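印刷する | メールで送る

レナリ見学記 キッチンで働くグリッパーのお手入れ
10月 文:ヒウォト・アセファ

行ってきました、レナリの見学会!午後の部に滑り込みです。受付でもらった資料は表紙だけ見てかばんに入れ、そのまま台所の部屋へ。流しもコンロもちゃんとある、ごく普通の台所なんですよ。案内してくれたのは整備係のヌワン・ハケさんで、早口だけど質問にはいちいち手を止めて答えてくれる人でした。

この日の課題はテーブルまわりの片づけ。私の目当ては片づけそのものより、黒い二本指のグリッパーをどう手入れしているかのほうです(うちの工場でも似た形のを使っているので)。指先には青いパッドが付いていて、紙のバケツみたいに薄いふちをつまむ作業だと、ここの状態がもろに出るそうです。

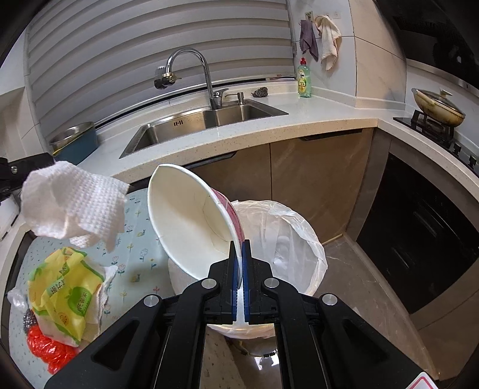

パッドはどのくらいで交換するんですか?

レナリでは開閉3000回で左右2枚とも替えます。300回ごとに一度止めて、溝に詰まった紙くずや油をブラシで落とし、800回を過ぎたら関節のがたつきも見るとのこと。片方だけ新品にすると、つまんだ物が斜めに逃げるんですって。うちは減ったほうだけ替えていたので、耳が痛い……。

調整の話も面白かったです。左右の指がぴったり合う位置を決めてから、薄い紙を一枚はさんで、引いたときの抜け具合で確かめる。数字の出る測定器もあるのに、最後はやっぱり手の感触だとハケさん。私もやらせてもらいましたが、力を入れすぎて紙を破きました。

テーブルに並ぶ物にも好みがあるみたいで、ハケさんが嫌がるのは丸めたポリ袋。つぶれ方が毎回違うから、閉じ具合の設定がぶれていると真っ先に失敗するそうです。金属たわしは逆に、つかむのは楽でも細かいくずがパッドの溝に残りやすい。掃除のときはまずそこを見る、と教わりました。

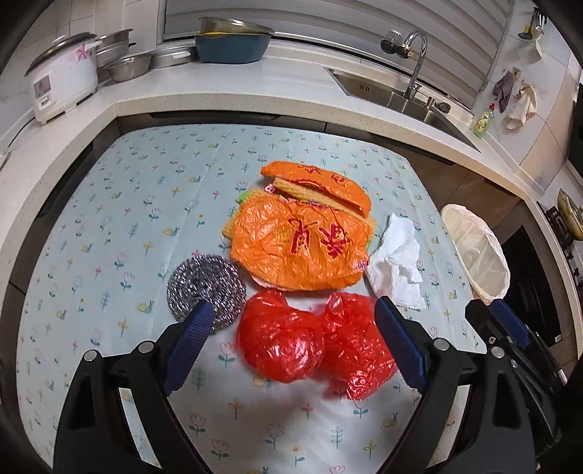 工具と予備部品の棚

隣の部屋には予備のパッドとねじが引き出しにぎっしり。ラベルは全部手書きで、字はソシナ・アドマスさんのものだそうです。使いかけの箱は手前、未開封は奥。交換の記録は紙のノートにつけていて、油の指の跡がついたページもありました。帰りにブラシの品番をメモさせてもらったので、来週うちでも注文します。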